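Rerarum, the Foreign Service Prep Kit
Reviewed by Damian Żak

Anyone hoping to represent their country abroad must first survive the entrance exam, and Bullen & Dorley would like 77 pounds to help. For that you get a ring binder, three mock papers and a deck of flashcards on protocol.

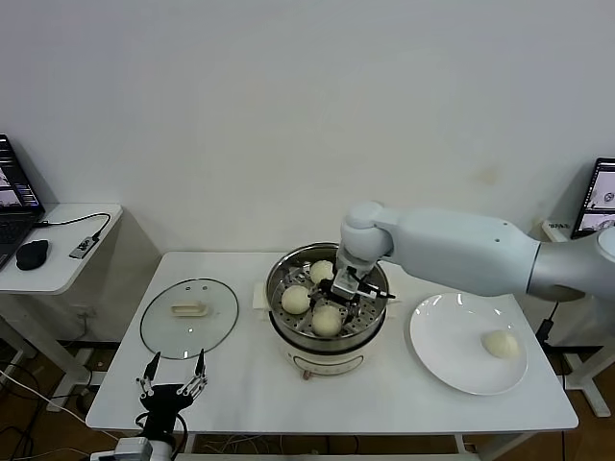 The binder is the best of it. Szewczyk's chapter on consular work is clear and dry, and has plainly been written by someone who has sat behind the glass while a man shouted about his passport. The treaty section reads like a treaty.

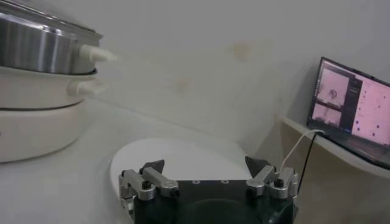 4 min read

I did all three papers. The second asks for a ministerial briefing in 200 words, then offers a model answer of 340. Promising training for a ministry.

The flashcards are thin and curl at the corners. Mine now seat an ambassador below his own driver.

Buy it second-hand if you can. The online extras need a separate login, and mine is still pending.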